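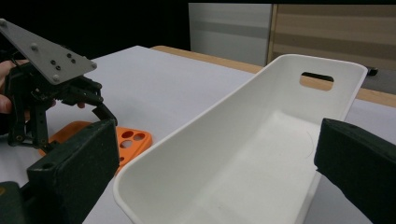

Handle slot baskets: worth buying a matching set, or is this a racket?

Household and Storage > Bins, baskets and boxes

tralen_hill wrote:

I'm redoing the shelves in our hall closet and my sister has talked me halfway into replacing everything with white plastic baskets like the one at the top of the thread. Long shape, rounded corners, thick rim, slot through the end wall to grab it by. She swears by them. I have been getting by with shoe boxes and two dishpans for years and the closet still closes.

What I want to know is whether anyone has lived with a full set for longer than it takes to post about it. Every closet I see online was finished that morning. I'd need a lot of them, and the price stops being cute once you multiply it.

Shelves are 39 inches wide, if that matters.

pegboard_pat wrote:

It matters a lot. Measure the basket at the rim and not at the floor. A thick rounded rim like that sticks out, and the size on the label is often somebody's idea of the inside. I bought three for a shelf that should have held three. It holds two and a gap that collects batteries.

lanon_st_laundry wrote:

I have had mine since we moved in and I love them. Smooth walls wipe down in one pass, nothing snags, and you can pull one off a high shelf by the slot with one hand. I don't see what there is to be suspicious about. It's a basket.

tralen_hill wrote:

With one hand, loaded? Or with four dish towels in it?

lanon_st_laundry wrote:

Sheets, pillowcases, the heavy bath towels. Loaded.

Otis Okafor wrote:

I'm going to be the grump here. I worked in a store that sold these and the things people brought back were nearly always baskets somebody had been hauling around by one end. All the weight hangs off the strip of plastic above the slot. If the wall is thick it will put up with that for years. If the wall is thin it goes white at the corner of the opening and then it splits, and the split runs up into the rim.

Press on the end wall with your thumb in the store. If it gives, put it back.

Also, smooth and a bit shiny is nice for wiping, I agree with that much. It's also why every little hair shows up on a pale floor. People think they bought a dirty basket. They bought a white one.

lanon_st_laundry wrote:

Then you wipe it, Otis.

Otis Okafor wrote:

I wipe plenty. I'm saying a gray one would let me wipe less.

memon_mom wrote:

Can I ask a basic question, what are you putting in them? Because the rounded corners are what drove me nuts. Anything square, like board games or packs of printer paper or folded napkins, leaves a wedge of nothing at each corner. For socks and scarves, fine. For boxes it's a waste of shelf.

tralen_hill wrote:

Mixed. Hats and gloves, light bulbs, spare extension cords, the first aid stuff, cat things. No board games.

memon_mom wrote:

Then I take it back for the gloves. I would not put light bulbs in an open basket that somebody yanks off a shelf by the end. They roll down to the far side and you hear it.

pegboard_pat wrote:

Second that. Bulbs stay in the cardboard they came in.

skusari_fan wrote:

Everybody is overthinking this. I have the Skusari ones in the pantry, got them in March, zero problems. Bought the big pack and it came out to 25 dollars. They look great in a row.

Otis Okafor wrote:

They look great in a row because you haven't put labels on them yet. Which one has the rice?

skusari_fan wrote:

The second one. Or the one by the flour. I know where it is.

Otis Okafor wrote:

Ask the other people in your house.

memon_mom wrote:

This is my real complaint about the whole solid white look. You can't see in from the side. With wire, or the clear kind, I can stand in the door and find the tape. With these you pull one out, look, push it back, pull out the next. We did that for a winter and then I wrote on all of them with a paint marker and my husband said they looked like evidence.

lanon_st_laundry wrote:

The slot lets you see in a little.

memon_mom wrote:

It lets you see the top of whatever is on top.

tralen_hill wrote:

OK so what I'm hearing is good for soft stuff, not for bulbs, check the end wall, measure the rim, label them whether or not it's pretty. That's a less exciting closet than the one my sister described.

Does the slot hurt your fingers? I have arthritis in my right hand and the wire ones are murder.

pegboard_pat wrote:

Depends how the opening is finished. Run a finger all the way around the inside of it before you buy. Some have a little ridge left from the mold, usually along the top, right where you pull. You can take it off with fine sandpaper but I resent having to sand a basket.

A rounded opening is easier on the hand than one with square corners. I'd still carry a heavy one from underneath.

lanon_st_laundry wrote:

I have bad thumbs and mine are comfortable. I can only speak for mine.

skusari_fan wrote:

Mine have a ridge now that you mention it. Never noticed. Thanks a lot.

Otis Okafor wrote:

Welcome to the club.

tralen, my advice for what it's worth: buy one. Fill it with the heaviest thing you plan to keep in it, put it on the shelf you plan to use, and live with it for 90 days. If you're still reaching for the dishpan you have your answer and you're out the price of one basket. The set will still be on sale. It's always on sale.

lanon_st_laundry wrote:

Bad advice if the store changes the shape on you. I waited to get more of mine and the new ones had a different rim, so they won't nest with the old ones. If you like it, get enough for a shelf at least.

Otis Okafor wrote:

That's how they get you. "Buy it all now or it won't match."

lanon_st_laundry wrote:

It happened, though. I have the two kinds sitting in my laundry room.

memon_mom wrote:

You're both right, and I'd still rather have one that doesn't match than a whole shelf I hate.

tralen_hill wrote:

Update from Tuesday. I went and pushed on end walls with my thumb like a crazy person. The cheap ones gave. The better ones didn't, and they were wide enough at the rim that only two go on my shelf side by side, so Pat gets a point. I bought one. It has hats and gloves in it. The cat has been in it twice.

I'm keeping the dishpans for now. My sister is not speaking to me about closets.

pegboard_pat wrote:

Turn it long side out, across the front of the shelf, and see if a dishpan fits behind it. You lose the handle but gain the depth.

tralen_hill wrote:

Then what did I pay for the handle for?

pegboard_pat wrote:

Fair. Long side in, then. Let us know how the glove basket is doing when it warms up and there's nothing to put in it.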